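Category: Robotics › Grippers and End Effectors

4.2 Shelving books with two finger sets

I ran the Drunell fingers against the Clastalitz ones, 500 tries each, and books turned out to be a lovely nasty test – stiff spine, floppy everything else! Up close the wrist camera sees little besides spine and page edges (Fig. 3), so the controller has to judge the grip mostly by feel.

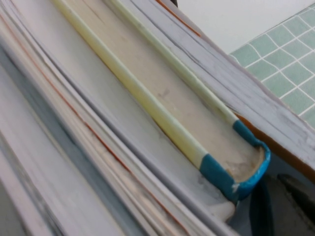 Svetozár Říha reckons finger width matters far more than pad rubber, and that I should've tested width first. Fair enough. I'd still keep the softer pads for paperbacks, which like to fan open the moment you move them sideways (I slowed the arm down in March and my favourite controller, Pan, coped better).
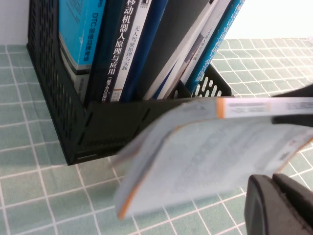 Figure 3. Wrist views: spine close-up; paperback held in front of the file holder.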